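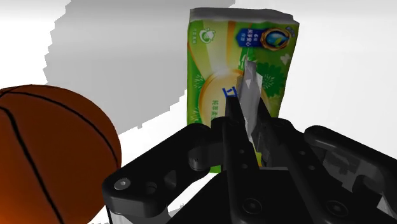

*Fingers at the tissue pack in the simulator, with the basketball close by on the left.*

**Kerovwood: progress report to Drosetti**
Prepared by Naima Abdel Hamid, 12th November

It has been a very good stretch for us, and I'm glad to be writing this one. When we last reported, the grasp planner and the perception code were two separate programs that passed files to each other through a shared folder. They now run as one loop, the simulator drives both, and we can leave it going overnight and come back to results we trust.

## Where the planner has got to

Kuruc, our planner, used to choose a grasp first and only then ask whether the arm could get there. With one object on a bare surface that worked well enough. Put a ball beside the thing you want and it went badly: the planner would settle on a lovely grasp, find that a finger linkage would pass through the ball, throw the whole plan away and start again from nothing.

Naveen Kanaujia has rewritten that part so that the reach and the grasp are searched together. Each candidate carries the full outline of the gripper with it, including the linkages that stick out to the sides (these were missing from the old collision model altogether, which explains a lot). Candidates that come too near a neighbour are marked down early and the search moves on.

We ran 300 trials with the tissue pack and the basketball placed at random near each other. The old planner gave up on 48 of them. The new one gave up on 2, and in both the ball had been dropped so tightly against the pack that Naveen couldn't find a grasp by hand either. We're keeping those two as they are in the test set.

Planning is also quicker to watch, if that makes sense. The arm used to pause above the target while it thought again, and most of those pauses have gone.

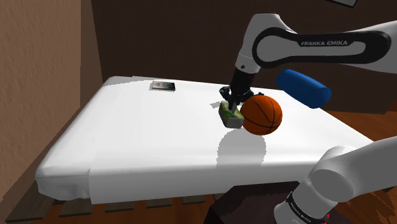 ## Perception

Beatrice Kioko has been looking after Esine, which takes the rendered camera views and works out what is there and how it is lying. The tissue pack has been her main worry all along. The printed pack is easy to find from close up, with all that green and yellow, but the sheet sticking out of the top is thin, crumpled and greyish white, and against a white surface the old code either missed it or decided it was part of the background.

She now fits the pack and the sheet as two pieces joined together. The planner can then be told to aim for one or the other, and we can ask for "lift the pack" and "pull a tissue" as different jobs. Pulling a tissue is still at the stage of choosing a sensible approach. We haven't got a believable model of the sheet tearing free, and I'd like to be plain that the trials above are all lifts.

Shadows took up far more of Beatrice's time than any of us had planned for. Our renderer gives them stepped, jagged edges, and Esine was reading some of those edges as the sides of objects. There was a fortnight in which it kept reporting a second, flat, grey object next to the ball with great confidence! Training on scenes with the light moved between runs has cleared up nearly all of this. Long shadows from tall objects still catch it out now and then.

## Tooling

Yanti Pattinasarany built the replay tool we promised in January, and everyone here uses it daily. You pick a trial, drag through it, and see the camera views, the planner's shortlist and the joint positions side by side. Trial 1915 has become the one we show visitors, as the shortlist changes completely halfway down when Esine gets its first clear look at the pack.

It has also changed how we report bugs. People send a trial number and a time and that's usually enough. 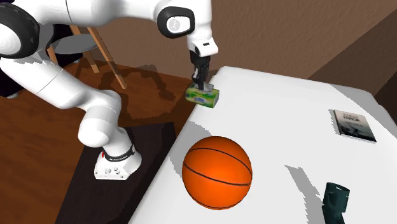 *Side view with the arm at the tissue box; basketball and book also on the white top.*

## Still open

- Objects near the rim. The planner treats the edge of the surface as a wall, so it refuses some perfectly good side approaches there. Naveen has a fix in review.
- Books and other thin flat things. Esine finds them reliably, but Kuruc has no decent way of picking them up yet. Kyu-ri Kwak has started on a slide-to-the-edge move.
- Camera agreement. Close and wide views sometimes give slightly different positions for the same object, and at present we simply believe the close one. Kyu-ri would like to blend them properly.
- Run time on the shared machine. Overnight batches now finish before we get in, though only when no other group is using it.

## Next period

We'd like to move two weeks of Yanti's time from tooling to the tissue-pulling work, within the agreed budget. Could you confirm that Drosetti is happy with this? The sheet model is the piece most likely to slip, and she has worked on cloth before.

The planner rewrite and the trial logs are in the project store, and your reviewers already have access. Naveen is happy to walk anyone through the code.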